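Re: [testambridge-home] the hall closet, again

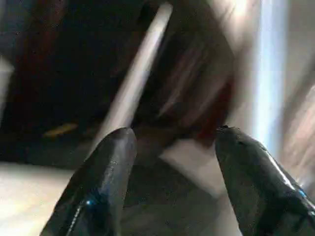 Darcy Lapointe wrote on 2018-07-21:
> Has anyone here managed to clear a closet while still living out of it? Ours
> is the one under the stairs, shelves on the left, rail on the right, and a
> heap on the floor that I have stopped looking at. I bought two Jillden boxes
> in February and they are in the heap too. I don't know if I should pull
> the whole lot out into the hall or go shelf by shelf. We have one evening
> free and then my in-laws come. Also what do people do with paint tins?

Darcy - quick one, supper's on.

Don't pull the whole lot out. Not with one evening. I did that at the old place on Osthorpe and we were stepping over coats until bedtime and then it all went back in worse than before. Floor first. Just the floor. Get it so the door opens all the way and you can stand inside, then see what time it is.

How I'd do it, more or less:

Empty the two Jillden boxes if there's anything in them and set them out in the hall with the lids off. One is for things that live in another room, the other is for things leaving the house. Trash goes straight in a bag. No third box, you'll only fill it with maybes.

Pick up whatever's nearest the door and keep going toward the back. Don't sort the small stuff. Batteries, picture hooks, that one key, all of it into a bowl from the kitchen and deal with the bowl some other night. I lost most of an hour once to a jar of screws.

Coats next if you've got time. Take out the winter ones you didn't wear in February, you won't be needing them for the in-laws. Ours go flat in a suitcase, an empty suitcase is wasted space anyway. Leave 11 or 12 hangers on the rail and put the others in the leaving box. Guests need somewhere to hang things and wire hangers breed.

Shelves last, or not at all. Sombody will tell you to wipe them down and line them. Skip it. Heavy things low, light things up top, front edges lined up so it looks like you meant it. If a shelf is sagging take the weight off tonight and fix it later.

Paint tins. Keep the ones where you know which room it was. Write the room on the lid and on the side too, lids get swapped. Anything rusted round the rim, or where you can't tell the color, goes to the drop-off. Ring first, the one here wants latex dried out before they'll take it and I don't know what yours does. Don't leave them on the top shelf, my sister did and one came down on the vacuum.

The vacuum, while I'm at it - hose up on a hook, not coiled on the floor. A plain coat hook will do. That one thing gave us back more room than any of the bins did.

For baskets I still like the Després ones with the cloth handles but they've gone up and teh small size is no use for anything but gloves. Wait until you've cleared before buying anything. Measure the depth with the door shut. Mine sticks out by about an inch and I catch my hip on it every morning.

If the in-laws ring to say they're early, shut the door on it and put the boxes in the car.

Does yours have a light in there? Ours didn't and a stick-on one made a big difference, I can look up which if you want. Write back when you know how deep the shelves are, I have two spare dividers going free, they might fit.

Got to go, pan's boiling over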